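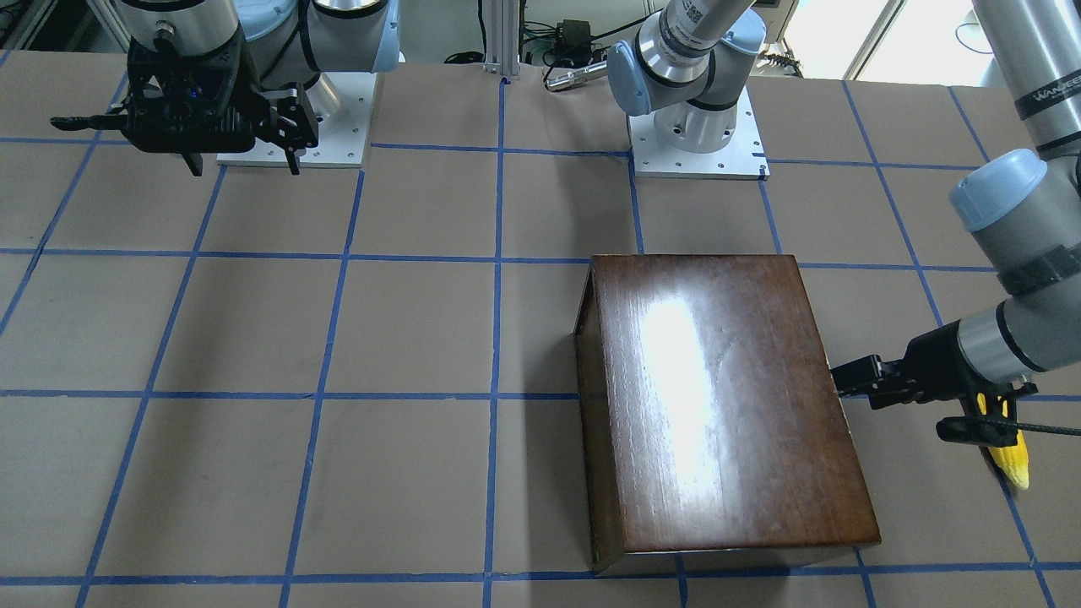
Estimada Wulan:

Te escribo con el avance de septiembre del programa de lectura en Caltness, un poco más largo de lo que prometí, porque ha sido un mes con mucho movimiento y prefiero contártelo todo de una vez. Ya me conoces.

## Préstamos y socios

Cerramos el mes con 231 familias inscritas en la biblioteca ambulante. La meta que fijamos con la Fundación Ustetti era llegar a 200 antes del invierno, así que vamos con algo de holgura, aunque el barrio alto sigue costándonos. Allí la furgoneta para solo los jueves, de cuatro a seis, y a esa hora muchas madres todavía no han vuelto del trabajo. Estamos probando a retrasar la parada una hora y en el próximo informe te diré qué tal.

De los libros que compramos con la segunda entrega de la subvención han llegado 400, casi todos álbumes ilustrados y primeras lecturas. Faltan los bilingües, que la distribuidora Romel nos ha aplazado dos veces. He hablado con ellos y me aseguran que salen esta quincena - ojalá, porque los niños preguntan por ellos cada semana y a mí ya se me acaban las excusas.

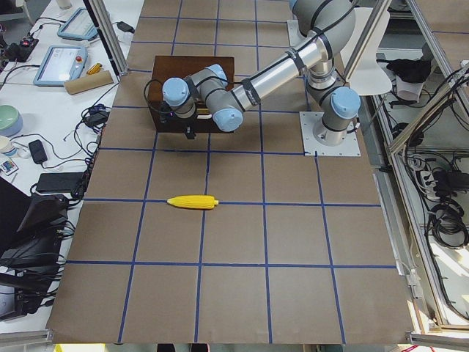
El catálogo ha sido la tarea más ingrata del mes, y también la que más satisfacción me ha dado. Heredamos fichas de tres épocas distintas, con autores repetidos y títulos a medio escribir, y hemos decidido empezar por un reparto físico muy sencillo antes de tocar el ordenador. La idea cabe en una mesa como esa, cubierta de papel marrón y dividida en cuadros con cinta azul: un cuadro por edad y tema, y cada libro a su sitio hasta que tenga etiqueta. Con ese sistema calculo que podremos etiquetar aproximadamente 100 libros por semana, y lo que quede sin clasificar en diciembre pasaría al depósito de la calle Rahman.

## Talleres

Los cuentos en voz alta de las tardes siguen siendo lo más querido. Este mes hemos leído historias de huertos, de cosechas y de abuelas que guardan semillas en tarros, y varias familias han traído las suyas propias, contadas de memoria. Quiero recogerlas en un cuadernillo modesto, fotocopiado y grapado, que se pueda llevar en préstamo como cualquier otro libro. No pide presupuesto nuevo: saldría de la partida de papelería, donde todavía nos queda margen. 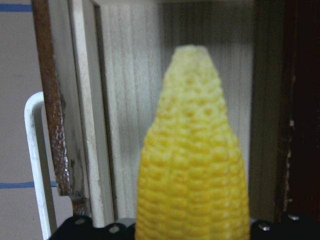

**Rizal Govindasamy**
Coordinación del programa, Caltness

## Gastos y lo que viene

La partida de combustible va algo por encima de lo previsto, por los dos viajes extra que hicimos para recoger donaciones en los pueblos de la ribera. Lo compensamos con el alquiler de las estanterías, que al final no hizo falta. Te mando las facturas aparte, ordenadas por fecha, como me pediste la otra vez.

Para el mes que viene tenemos pendiente renovar el seguro de la furgoneta, cerrar el nuevo horario del barrio alto y formar a dos personas más para los cuentos. También me gustaría que nos visitaras un jueves, si te cuadra. El café corre de mi cuenta y los niños te van a pedir que les leas algo, así que ven con la voz descansada.

Necesitaría tu visto bueno para el cuadernillo antes de encargar las copias. Con un correo de dos líneas me basta.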